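Table Setting Standards for the October Dinner

The Hospitality Office has completed its review of place settings for the annual Danstead dinner, which will be held this October in the Stukilholm Room. Members and their guests will notice several changes from previous years, chiefly in the linens and the choice of plate.

The standard setting now consists of a round placemat, a dinner plate, a folded cloth napkin, a fork and a knife. The charger and the second fork have been withdrawn. With 400 guests expected, the simpler arrangement allows more elbow room at each seat and shortens the time needed to clear between courses.

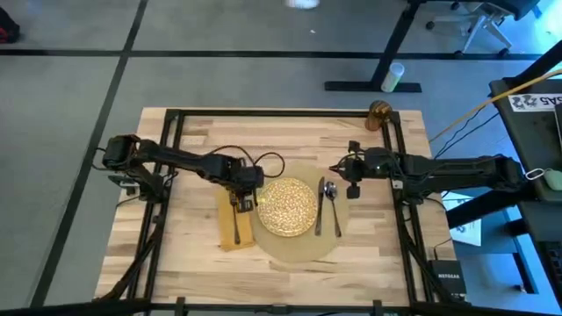

Napkins are to be folded lengthwise and laid vertically to the left of the plate, with the fork resting on top, handle toward the guest. The knife is placed to the right, close to the plate and parallel to the fork. Napkin rings will not be used this year. Gold plates and mustard napkins have been approved for all tables, including the head table, and no substitutions should be made without the agreement of the office.

Staff who have worked from the earlier guide should note one further point. Placemats are now laid directly on the bare wood - tablecloths are reserved for the buffet and the registration desk. Tabletops should be wiped and fully dried before the mats go down.

Linens will be supplied by Awasthi under the existing agreement. Surplus items from the former Imance pattern are being inventoried and will be offered to departments at no charge once the count is finished.

Table captains are asked to attend one of the 11 short practice sessions arranged for the weeks before the dinner. Places may be reserved through Raed Azar in the Hospitality Office, extension 1382. Requests for additional seating or for left-handed settings should be sent to the same extension.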